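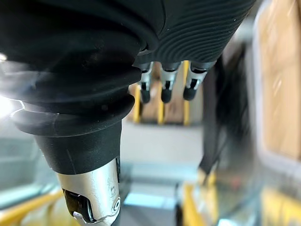 Page last changed: July, 16:40 (second edit, torque table corrected)

Right hand, packing cell at Trurkau. Service notes.

The cell stopped twice before lunch with the thumb fault, the same one as in the spring. I took the hand out of the cycle and left the arm parked low in front of the racking, so that I could look at the thumb from below without lying on the floor. The cycle counter for this hand stood at 2,231 since the last change of sleeve. We had written 900 as the point where we look at the sleeve, so we are late by more than one inspection. I put this down here so that we do not argue about it later.

Thumb sleeve. The bellows has no split that I can find with a finger and a lamp. I pressed each fold from the outside and went over the valleys between them with a cotton bud. Some grey dust came out, most of it cardboard I think. The lowest fold was not seated correctly on its collar, on the side that looks to the palm. I could turn it by hand, which should not be possible. The old clamp ring had opened a little. New ring fitted, from the Brodent bag in the second drawer. There are 3 left in the bag, please order before we go under two.

The scratch on the black part of the thumb, below the sleeve, is still there. It runs diagonally and I cannot feel it with a nail. I have compared it with my sketch in the old book and the length is the same. Not a reason to change the part. If somebody feels an edge on it, then yes, change it at once, the sleeve will rub there when the thumb closes fully.

Thumb pad. The rubber pad sits well in its recess. I cleaned it with the mild cleaner and a lint-free cloth. Do not use the solvent from the Mendonça can on this hand, it makes the rubber hard after some weeks. We learned this on the left hand.

Joint cap at the thumb tip, the round one. Checked with the small driver, it did not move. I did not add thread lock.

Fingers. I moved the three fingers one by one with the power off. The first and second go back freely. The third was slow in the last part of the movement, near to straight. I blew out the slots in the metal part with low pressure air and it became better, but it is still not the same as the others. The rubber tips are all firm on their seats. I would like to hear the opinion of the late shift about the third finger before we open it, as opening it means a new calibration and half a day.

Ribbed cover on the back of the hand. Brushed along the ribs with the soft brush, never across. Across pushes the dust in deeper and it stays there until the next full wash.

Power on at ten past two. Homing was correct at the second try. At the first try the thumb gave a position error, and I found that I had forgotten to clear the old fault in the Fadon controller before homing. This is my mistake and it is also in the checklist – line four, which I did not read.

After this I ran the hand 600 times open and close with no box, at half speed. No fault. The thumb current is flat over the whole run, where the trace from this morning has a step near the closed position. I think the step was the sleeve folding under itself, but I have only these two traces, so take it as a guess.

Then one hour with real boxes at normal speed. One box was dropped. I looked at the log and the grip was commanded late by the cell program, the hand did what it was told. I have written this in the program list and not here.

Torque values, corrected from the first version of this page. I had exchanged the values of the clamp ring and the wrist flange, sorry. The correct values are in the printed table on the inside of the cabinet door. Please do not copy them from the old notebook, there the unit is different.

Still open:
Third finger slow near to straight. Measure again cold, first thing in the morning, before the cell is warm.
Inspection of the sleeve at 900 cycles should come as a message on the panel. At the moment we depend on somebody remembering it.
Clamp rings to order.
The left hand has the same type of ring and I have not looked at it yet.

Counter set to zero after the ring change. Old value is written on the card in the cabinet.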